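Repair Belongs in the Price of a Garment

Clothing retailers in this country have become very good at selling and very poor at standing behind what they sell. A customer who brings back a blouse with a split seam after 6 weeks will generally be offered store credit, and the blouse will be discarded. It is our position that any shop charging more than $200 for a garment should be expected to mend it, at no further cost, for at least 2 years.

The objection most often raised is expense. Skaretti, which operates 9 stores and sells under the Ellen and Renano labels, closed its last alterations room in July and cited the wages of skilled sewers. Those wages are real. So is the cost of replacing stock that needed only a few minutes of work, and the company's public statement on the closing did not mention it.

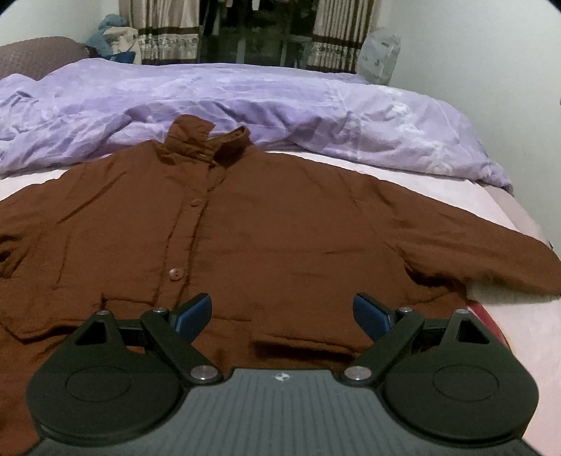 Much of the trouble begins with the care label. Labels tell the owner how to wash and iron a piece and say nothing on how it is built, what thread was used, or where a matching part can be found. A rust-brown shirt that closes with round buttons down the front can be put out of service by the loss of one of them, and most owners have no means of ordering another. Makers once sewed a spare inside the side seam as a matter of course. Many have dropped the practice, and the saving to them is a few cents per garment.

State lawmakers have shown some interest in labeling rules, and we would support a modest bill requiring that parts be kept available for as long as a style is sold. We would prefer that the trade act first. A posted repair policy, placed at the register where buyers can read it before they pay, would be a reasonable start, and Skaretti could have one in place by next season.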